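部品工場の誘致に補助金を積む前に、決めておくべきこと

自動車部品産業と地方の雇用をめぐる意見

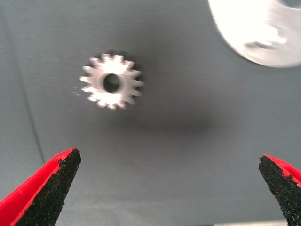

完成車工場の話ばかりが先に立つ

自動車メーカーが新しい組立工場を建てると発表すると、自治体の首長が並び、雇用の人数が見出しになる。Cuvvilleの電気自動車工場のときもそうだった。発表資料には「2000人の雇用」と大きく書かれ、州議会はその数字を前提に税の減免を決めた。

私はこの工場の誘致に反対していたわけではない。今も反対ではない。ただ、あのときの議論には部品を作る会社の話がほとんど出てこなかった。完成車工場で働く人の後ろには、変速機、軸受、配線、座席、樹脂成形といった会社が何層にもつながっている。組立工場の人数だけを見て補助金の額を決めると、その層で何が起きるかを誰も見ないまま契約書に署名することになる。

電気自動車への切り替えでは、この点がとくに重い。エンジンと多段変速機を積む車に比べて、電気自動車の駆動部分は部品の数が少ない。減速機は残るが、段数は減り、必要な歯車も減る。組立工場が生産車種を電気自動車に切り替えれば、組立工場自体の雇用は保たれても、歯車や軸を削っていた会社の仕事は減る。これは予測というより、図面を見ればわかることである。

Vascombeで起きたこと

Cuvvilleから車で一時間ほどのところにVascombeという町がある。ここには変速機用の歯車と軸を加工する会社が集まっていて、最盛期には23社あった。規模はどこも小さく、大きいところでも従業員は百人台、小さいところは家族と数人の職人で回していた。

組立工場の切り替えが発表されたあと、Vascombeの会社に説明があったのは半年以上過ぎてからだったと聞いている。その説明も、既存の変速機の発注は段階的に減らすという内容で、どの部品がいつ止まるのかという日程は示されなかった。中小の加工業者にとって、一番困るのはこれである。発注がなくなること自体は、日程がわかっていれば備えられる。機械の更新を見送る、借り入れを減らす、別の業種の見積もりに出る。日程がわからなければ、どれもできない。発注が来る可能性が残っているうちは、機械も人も維持しなければならないからだ。

結果として、新しい研削盤を入れた直後に主力部品の打ち切りを告げられた会社が出た。廃業した会社もある。町の試算では、この間に失われた仕事は261人分になる。Cuvvilleで生まれた雇用の人数と比べれば小さい数字だと言う人もいるだろう。だが、Vascombeの人口からすれば小さくはない。しかも失われた仕事の多くは、一人前になるまでに十年近くかかる仕事だった。

組立工場に移ればいい、という意見もあった。実際に移った人もいる。しかし、歯切り盤の段取りができる人を組立ラインに立たせるのは、賃金の面でも技能の面でも釣り合わない。通勤の往復二時間も、子供や親の世話をしている人には無理な話である。雇用の数を合計して差し引きプラスだと言うとき、こうした事情は計算に入っていない。

補助金の条件が甘すぎる

問題の一つは、補助金の条件の書き方にある。Cuvvilleの契約では、減免を受ける条件は投資額と工場内の雇用人数だけだった。地域からの部品調達については「努力する」と書かれているにすぎない。努力するという文言には期限も数値もなく、守られなくても返還の対象にならない。

企業の側からすれば当然の交渉である。調達先を縛られたくないのはどのメーカーも同じで、縛られない条件で減免が受けられるならそれを選ぶ。私は企業を責める気はない。責められるべきは、その条件で合意した側だろう。誘致合戦で他の州に取られることを恐れ、求めるべきことを求めなかった。

では何を求めるべきだったのか。私は、調達比率を数字で義務づけるやり方にはあまり賛成しない。比率を決めると、地元の会社を通すだけで中身は他所で作るという抜け道ができるし、品質や価格で見合わない取引を無理に続けることにもなる。自由貿易の協定に触れるおそれもある。

代わりに求めたいのは、発注計画の開示である。具体的には、補助金を受けるメーカーに対し、地域内の取引先について、主要部品の生産終了予定を少なくとも三年前に文書で通知することを義務づける。予定が変わったときは理由を付けて更新する。通知を怠った場合は、減免額の一部を返還させる。費用はほとんどかからない。メーカーの内部には当然この計画があるのだから、出すだけでよい。

営業秘密が漏れるという反論は予想できる。しかし、取引先との間には守秘契約があり、図面も価格もすでにやり取りしている。図面を渡せる相手に日程だけ渡せないというのは、筋が通らない。新型車の発表時期が推測されるのを嫌うのであれば、車種名を伏せて部品番号だけで通知する方法もある。

訓練の予算は順番が逆になっている

もう一つの問題は、職業訓練の予算である。Cuvvilleの誘致にあわせて、州は電池の組み立てと高電圧作業の訓練課程を作った。定員は1000人で、設備も新しい。これ自体はよいことだと思う。高電圧の扱いを知らない人をラインに立たせるわけにはいかない。

だが、すでに技能を持っている人の転換には予算がほとんど付かなかった。歯車を削ってきた人に必要なのは、ゼロから始まる半年の課程ではない。今の機械で別の材料を削るための短い講習や、医療機器や建設機械の規格を読むための勉強、そして新しい客先に試作品を持っていくまでの数か月をしのぐ資金である。こうした支援は見栄えがしない。完成式典もない。それでも、一人あたりの費用で見れば新規の訓練よりずっと安く済むはずだ。

Asttonでは、小規模ながらこれに近いことをやっている。町の工業高校の実習室を夕方から夜の九時まで加工業者に開放し、測定機を共同で使えるようにした。三次元測定機は小さな会社が一台ずつ持つには高すぎるが、新しい客先に納めるには測定記録が要る。その一台があるだけで、農業機械や包装機械の仕事を取れた会社が複数ある。予算の規模で言えば、Cuvvilleへの減免額の端数にもならない。

もちろん、Asttonのやり方で全部が解決するわけではない。農業機械の発注量は自動車に比べて少なく、同じ部品を毎日何千個も作る工程はそのままでは使えない。小ロットの仕事は段取り替えが多く、見積もりの出し方も違う。自動車一本でやってきた会社ほど、この切り替えに苦労する。廃業を選ぶ経営者がいても、それを間違いだとは言えない。後継ぎがいない会社ならなおさらである。

次はPachecoである

なぜ今この話を書いているかというと、Pachecoで同じことが始まろうとしているからだ。三月に入って、郡はPachecoの工業団地に電動駆動装置の工場を誘致する交渉を認めた。相手の企業名はまだ明らかにされていないが、減免の枠組みはCuvvilleの契約をほぼそのまま下敷きにしている。条件は投資額と雇用人数で、調達については例の「努力する」という文言が残っている。

Pacheco周辺にも、エンジン部品と変速機部品を作る会社がある。数はVascombeより少ないが、取引先が一社に偏っている点では事情はむしろ悪い。今の条件のまま契約を結べば、同じ経過をたどる可能性が高いと私は見ている。

郡議会に求めたいことははっきりしている。契約書に生産終了の事前通知の条項を入れること。訓練予算のうち一定の枠を、既存の加工業者の転換に充てること。それから、契約の前に、周辺の部品会社が何をどこに納めているかを調べることである。三つ目はとくに急ぐ。調査がなければ、前の二つの条項をどの会社に適用するのかも決まらない。

交渉が長引けば工場を逃すという声はすでに出ている。たしかにその危険はある。ただ、事前通知の条項一つで立地をやめる企業は、ほかの理由でも早く出ていくだろうと私は思う。工場用地には鉄道の引き込み線があり、電力の容量にも余裕があり、港までの距離も悪くない。郡は自分たちの持っている条件を安く見積もりすぎている。

電気自動車への転換を止めろと言っているのではないし、止められるとも思っていない。変速機の歯車を今の量で作り続ける時代は終わりに近い。それなら、いつ終わるのかを作っている人に知らせるべきである。Pachecoの契約書の案は、次の郡議会で審議される。傍聴は誰でもでき、書面での意見も審議の前日まで受け付けている。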